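Rundley lab puts gripper money in next year's budget

Posted in December, by Anoma Sikder

So we finally have a number! After three meetings (the last one ran well past lunch) the equipment plan for the Rundley lab got signed off, and hand-held grippers are the big line on it. The total is $3774, which won't impress anyone who has priced a full robot arm lately, but I was braced for a lot less.

I've been using these things at the tables for most of the fall, and I'm a fan. You hold the gripper yourself and do the job through its fingers, so we can work on everyday tasks long before we decide which arm to buy. Zippers, padded covers, little rods and sticks, paper. All the fiddly household stuff that looks easy until you try doing it with two stiff fingers!
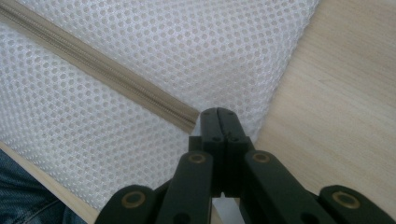

Anyway, back to the money. Rajeshwari Murthy handled the quotes this time and ended up comparing two suppliers, Hokik and Valente. Valente came in lower on the grippers themselves, but they wanted a separate order for spare fingers and bushings, with its own shipping charge, and by the time she'd added that up the two were so close that we went with Hokik for the faster delivery. Spares are $388 of the total. I argued for that line pretty hard, and I'd argue for it again. A cheap little part goes missing and a whole table sits idle for a week, and I've had enough of those weeks.

The other $2000 that people keep asking me about is for the arm, and it isn't in this plan. It's a deposit, it comes out of the spring money, and it only gets paid if we like what we see at the Falalley demo. Rajeshwari and I are both going. She has a long list of questions about service contracts and I mostly want to know how loud it is.

Two-handed work is where I'd like us to spend more time before then. One gripper is easy enough to get the hang of, but with one in each hand you have to think about both ends of whatever you're holding, plus where your cables are going. I was terrible at it for days and I'm now merely slow. It does tell us a lot about what to ask for, though: if most of our list needs two hands, then pricing a single arm doesn't make much sense, and I'd like to find that out before the deposit goes in.

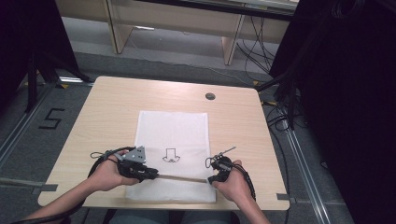 A thin wooden rod held between two grippers over a sheet of paper at one of the tables.

The Hokik order goes out this month. If you want something added to the task list for spring, send it to me or to Rajeshwari before the demo, and please put down whether it takes one hand or two.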